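Workshop Tips: Yard Signs for a Local Election

Filed under: Workshop, Wood and Board

The Tolura town council race and the Escobedo County road levy share a ballot this November, and the signs are going up already. Most of them will be printed sheets on wire legs, which lean after the first wind. A framed wooden sign takes an evening to build and can be repainted for the next race.

Check the rules before cutting anything. Tolura allows political signs on private property for 60 days before an election and wants them down within 3 days after it. Signs in the right-of-way are removed by the road crew. The right-of-way line is often well inside the mowed part of the lawn, so look at the plat map at the town office and do not go by the sidewalk. Fondden, across the river, has its own sign ordinance with different size limits. A sign built for one town may be too large for the other. Most places also require a "paid for by" line on anything put out by a campaign, and the clerk can say whether a homemade sign needs it.

Panel

Exterior plywood is the usual choice. Interior plywood delaminates at the edges in a wet fall. Cut the panel on the floor over a sheet of rigid foam, with the saw blade set just deep enough to clear the wood. Put the good face down for a circular saw and up for a table saw. Sand the edges, round the corners slightly, and run a bead of exterior wood filler along any voids.

Seal the edges before the faces. Edge grain takes up several times as much paint as the face, and one coat is never enough. Prime both sides, including the side that will carry no lettering. A panel painted on one side only will cup.

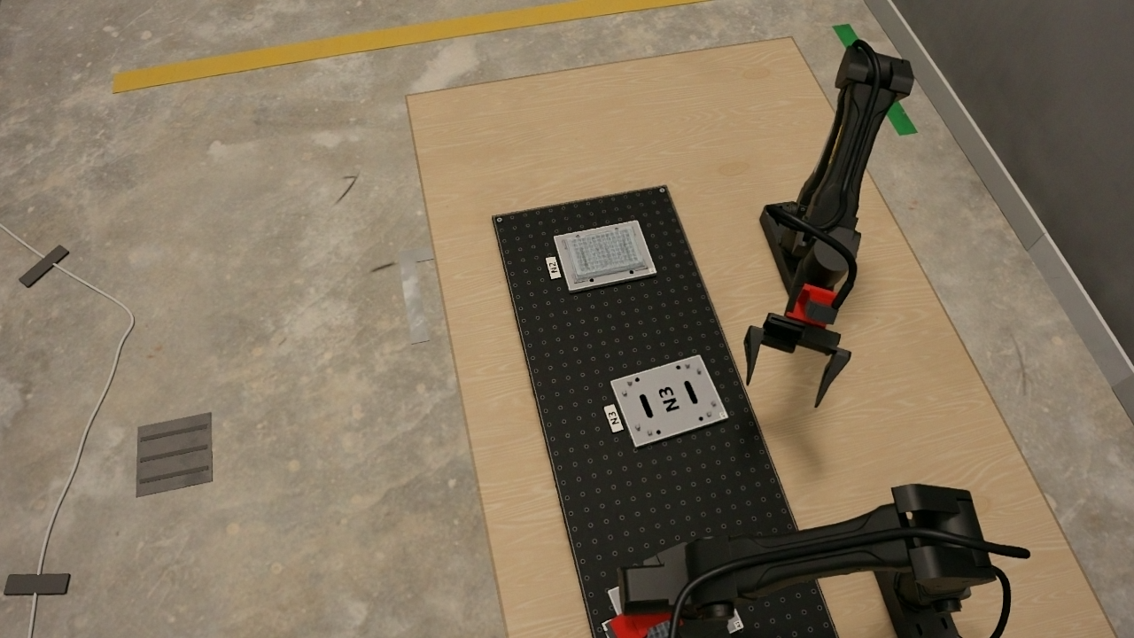
Let the primer cure overnight before lettering. Paint put over soft primer wrinkles, and the wrinkles show through every later coat.

Lettering

Keep the message short. A candidate's last name and the office will be read from a passing car, and a sentence about drainage assessments will not. For a ballot measure, use the measure number and the word YES or NO, and check the number against the certified ballot. The county renumbered its measures late in the last cycle, and a good many signs had to be patched.

Dark letters on a light ground hold up best at dusk. Cut stencils from heavy card or plastic sheet and hold them down with repositionable spray adhesive. Nurneo makes one that peels off latex without lifting it, provided the stencil comes up while the paint is still tacky. Load the brush or foam roller lightly and work from the edge of the stencil toward the middle of the letter. Two thin coats bleed less than one thick one.

Posts

Use 2 posts for any panel wider than it is tall. Pressure-treated stakes with a pointed end can be driven by hand in most soil. Call the utility locating service before driving anything deeper than a garden fork would go. Hold a scrap block over the top of the stake when striking it, or the end will split.

Fasten the panel with carriage bolts, washers and wing nuts. Screws work, but they strip the holes after a season or two of removal. Drill the bolt holes slightly oversize so the panel can move as it swells.

Set the panel at a right angle to the road, lettered on both sides. Keep it back from the corner of any driveway. A sign that blocks the view of oncoming traffic can be ordered down whatever it says.

Taking down and storing

Rock the stakes side to side to loosen them and pull straight up. Fill the holes the same day. Wash the panel with dish soap, let it dry standing on edge, and store it flat on spacers away from the furnace. Keep the bolts in a bag taped to the back.

To reuse a panel, scuff the old lettering with 120-grit paper, spot-prime it with a stain-blocking primer, and repaint the ground color. Red bleeds through ordinary primer.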